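Wood Finishes for Kitchens: Frequently Asked Questions
Vonine Technical Support
Last revised 11 March 2024

This page covers Etden Countertop Oil, Sequeira Wall Finish and Arkorero Maintenance Oil. The label on the can takes precedence over anything printed here if the two differ.

CHOOSING A PRODUCT

Which product goes on which surface?
Etden is a penetrating oil for solid wood countertops, islands and butcher-block inserts. Sequeira is a clear water-based coating for vertical paneling, plank walls, ceilings and trim. Arkorero is a thinner oil for renewing surfaces already finished with Etden. It does not contain enough solids to finish bare wood by itself.

Can I use Etden on a plank wall?
Yes, but it is slow to apply on grooved surfaces and tends to collect in the joints. Oil left standing in a groove stays tacky for a long time and holds dust. Sequeira is easier to control on vertical work.

Can I use Sequeira on a countertop?
No. Sequeira forms a thin film that is not rated for cutting, standing water or hot cookware. Once the film breaks, water gets under it and the wood turns gray around the break. The only repair is to sand the full panel.

Will the countertop and the wall match if they are the same species?
Usually not. Etden deepens the color of the wood and brings out figure. Sequeira changes the color very little. On pine and similar light softwoods the difference is easy to see. If a close match matters, make a sample board for each surface and view both under the lighting that will be used in the kitchen.

Do you make a tinted version of either product?
Sequeira is sold in clear and in a lightly whitened version that offsets yellowing. Etden is sold in clear only. Water-based stains can be used under Sequeira once fully dry. Do not put a pigmented stain under Etden; the pigment blocks absorption and the oil cures unevenly.

PREPARATION

How should a new countertop be sanded?
Start with a grit coarse enough to remove mill marks and work up in even steps, ending at a medium-fine grit. Do not polish the surface with very fine paper. A surface that is too smooth takes up little oil, and the finish wears through early at the front edge and around the sink. Vacuum between grits. Tack cloths that contain wax or resin should not be used.

Do I need to finish the underside?
Yes. A countertop finished on the top face only will take on moisture from below and cup. Apply the same number of coats to both faces and to all end grain, including the inside of sink and faucet cutouts. Do this before installation.

What about the section above a dishwasher?
Fit a vapor barrier to the underside in addition to the oil. Steam released when the door is opened reaches the underside of the front edge directly, and oil alone is not adequate protection at that point.

My paneling has knots. Do they need sealing?
Sound, dry knots in kiln-dried boards can be coated directly with Sequeira. Knots that feel sticky or show beads of resin should be cleaned with denatured alcohol, allowed to dry and spot-sealed with dewaxed shellac. Shellac will show as a slightly darker ring on pale wood.

The planks were installed before finishing. Is that a problem?
It can be. Boards shrink across their width during the heating season, and unfinished tongues become visible as pale lines in the joints. If the boards are already up, apply the first coat with a narrow brush along each groove and then finish the faces with a wider brush or a pad. Where the boards are still in the stack, finish the tongues first.

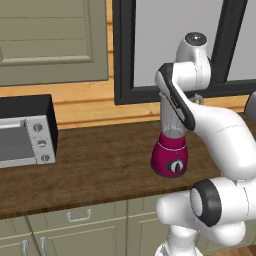
Horizontal planks behind a brown wooden countertop. Countertop and wall surfaces need different finishes.

Should I remove old finish completely?
For Etden, yes. Any remaining varnish, lacquer or polyurethane will keep oil out of the wood. For Sequeira, a sound water-based coating can be left in place if it is cleaned and scuffed. Old oil-based varnish must be tested first: coat a small area, let it cure, press on a strip of masking tape and pull it off sharply. If coating comes away with the tape, strip the wall.

APPLICATION

How much do I need?
One can of Etden covers 44 square feet with a single coat on closed-grain hardwoods. Open-grained and softwood surfaces take more. Measure both faces of the countertop when working out the quantity, and add the edges. Coverage for Sequeira depends on the board profile; measure the wall as if it were flat, then add an allowance for the grooves.

How many coats?
Etden: 3 on new wood, 2 on a surface that has been sanded back from a previous Etden finish. Sequeira: 2 in all cases. Additional coats of Etden do not add protection once the wood is saturated, and the excess will remain on the surface as a soft layer.

How is Etden applied?
Stir the can thoroughly. Spread a thin coat with a lint-free cloth or a white pad, working with the grain. Allow it to soak in for the time stated on the label, then wipe off everything that has not been absorbed. The surface should look even and feel nearly dry to the touch after wiping. Check again before leaving the job, as oil can bleed back out of open pores, particularly in oak and ash.

Do I sand between coats?
With Etden, only if the grain has risen. With Sequeira, scuff lightly after the first coat. Use a flexible abrasive pad in the grooves; folded sandpaper cuts through the film at the corners.

Can Sequeira be sprayed?
Yes, unthinned, with an airless or HVLP system. Back-brush the grooves immediately after spraying. Tip sizes are listed in the data sheet.

What room conditions are required?
The wood, the product and the air should all be at normal room temperature. Do not apply either product in a closed room with high humidity, and do not boil water or run a dishwasher in the kitchen until the finish is dry. Forced hot air aimed at the surface dries the top of the coat first and traps solvent or water below it.

How should used rags be handled?
Rags soaked with Etden or Arkorero can heat up and ignite without any outside source. Lay them flat outdoors in a single layer until stiff, or submerge them in water in a lidded metal container. Never put them in a trash can while folded or bunched. Sequeira does not carry this risk.

USE AND CARE

When can the countertop be used?
Light, dry use is possible once the last coat no longer feels tacky. Full cure takes longer and depends on temperature and air movement. Until then, wipe up water at once and do not cover the surface with mats, boards or plastic.

Can I put countertop appliances directly on the finish?
Appliances with feet can stand on a fully cured surface. Rubber feet sometimes leave marks on an oil finish, caused by plasticizers moving out of the rubber. Cork or felt pads prevent this. Appliances that give off heat from the base or back, such as toaster ovens, should be set up with the clearances specified by their manufacturer. Prolonged heat dries out oil in the wood, and the area will look dull before the rest of the counter does.

What should I clean it with?
A cloth dampened with water and a small amount of mild dish soap. Dry the surface afterward. Do not use bleach, ammonia, vinegar, abrasive powder or melamine sponges. Disinfecting wipes will strip an oil finish if used regularly.

How often should Arkorero be applied?
When water stops beading. Place a few drops of water near the sink and in an area that gets little wear. If the drops near the sink flatten and darken the wood while the others do not, treat the worn area only.

There is a black stain around the faucet. What caused it?
Iron reacting with tannin in the wood, in the presence of water. Oak, walnut and cherry are all affected. Oxalic acid wood bleach removes most stains of this type. Neutralize and rinse as the bleach manufacturer directs, let the wood dry fully, sand lightly and re-oil. Correct any leak before refinishing, or the stain will return.

How is grease removed from a finished plank wall?
Warm water with dish soap, applied with a soft brush along the grooves, followed by a clean damp cloth. Work from the bottom up to avoid streaks. Grease left behind a range for a long period can soften Sequeira, in which case the affected boards must be cleaned, sanded and recoated.

ORDERING AND STORAGE

Is there a contractor price?
Yes, for Sequeira orders that cover 3000 square feet or more in one shipment. Smaller orders are filled through dealers.

How long does an open can last?
Etden begins to skin over once air gets into the can. Pour leftover oil into a smaller container filled to the top. Discard any oil that has thickened or formed lumps. Straining it does not restore it.

Can the products be stored in an unheated garage?
Etden and Arkorero tolerate freezing if brought back to room temperature and stirred before use. Sequeira does not. A can of Sequeira that has frozen will look grainy and must be discarded. Orders of Sequeira for northern states may be held at the warehouse during cold weather at the dealer's request.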